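Compressed air leaks – repair now or wait for the shutdown?

Tülin Başaran
We run 2 screw compressors at the Rulley site. A leak survey in July put our losses at 3000 kWh a month. Maintenance wants to hold all repairs until the next shutdown. Is there a case for doing them sooner, and does the saving count towards our carbon report?

Elínborg Stougaard
Do the push-fit joints and hose couplings now. They can be isolated one drop at a time. Leave the ring main for the shutdown. We did it that way at Stinby and had the small ones closed in 6 shifts.

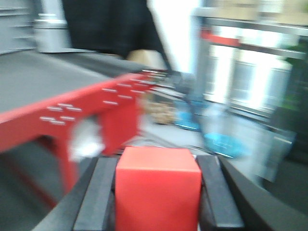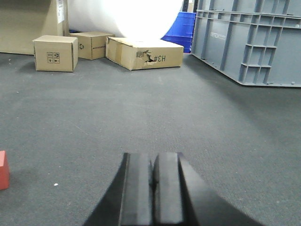

Filed under: Energy and Emissions > Factory Services

Rondonuwu
Depends on your compressor controls. If they are load/unload, fixing leaks saves less than the survey says – the machine still draws power off load. Log the kWh before and after. For the report, use metered electricity times the grid factor for that year. Don't enter the survey figure.

Gadance
Drop the pressure a bit as well. Worked for us.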